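Clostolus 社区对话语料说明

版本日期：17/01/2023

概述

Clostolus 收录社区共学小组的讨论记录，主题集中在信任、归属感、意见分歧和带领方式。全部内容为中文书面整理稿，共 2,998 段发言，来自 842 场小组讨论。整理工作由 Petton 学习社完成，标注规范沿用 Gwynne 项目的第二版，并做了少量删改。

适用范围

可用于研究小组对话中的回应方式、冲突的出现与缓和，也可以作为带领人培训的阅读材料。不建议用来给个人做性格判断，也不要用于招聘筛选。语料里的发言者大多是自愿报名的成年人，表达意愿偏强，沉默的参与者留下的文字很少，统计时请留意这一点。

文件结构

talks.csv　　发言正文，每行一段
sessions.csv　场次信息，包括主题、人数区间、线上或线下
labels.csv　　标注结果，按发言编号对应
guide.txt　　标注手册全文

所有文件均为 UTF-8 编码，逗号分隔。正文中的换行已替换为竖线，读取后需要自行还原。旧版 sessions.csv 里的“地区”一列已经删除，依赖该列的脚本要改。

字段说明

talk_id：发言编号，全库唯一
session_id：场次编号
turn：该段在本场中的顺序，从 1 开始
text：正文
stance：立场标签，取值为赞同、保留、反对、未表态
tone：语气标签，可多选
ref：被回应的发言编号，没有则留空

标注方法

每段发言由 3 名标注者独立完成，立场标签取多数。三人各不相同的，记为“未表态”，并在 note 列写明“分歧”。语气标签不做合并，保留每个人的原始选择。正式标注前，标注者先用 100 段试标材料练习，试标材料不包含在发布文件中。

“保留”和“反对”之间的界线比较难定。手册的处理是：发言者提出了条件，标“保留”；明确不接受提议，标“反对”。反问句按上下文判断，单看句子看不出来的，一律标“未表态”。 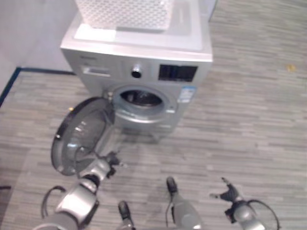 隐私处理

姓名、单位、街道和电话均已替换为占位符，形式如【人名】【地名】。涉及未成年人和健康状况的段落整段删除，编号不补，所以 talk_id 不连续。参与者可以随时要求撤回自己的发言，撤回内容会在下一版中移除，请使用者同步更新本地副本。

已知问题

一、早期场次由手写笔记转录，turn 字段有错位，ref 也可能指向前一段。
二、线上场次的语气词比线下少，原因是记录人习惯不同，比较两类场次时不宜直接用语气标签。
三、“赞同”偏多。小组有先肯定再提意见的约定，部分客套话被标成了赞同，下一版准备单列一个标签。

许可与引用

仅限非商业研究和教学使用，转载片段请注明“Clostolus 社区对话语料”及版本日期。在 Clatow 平台上下载的副本与本版内容相同，只是压缩格式不一样。

更新计划

下一版定于十月发布，届时修正 turn 错位，并补上标注手册的索引。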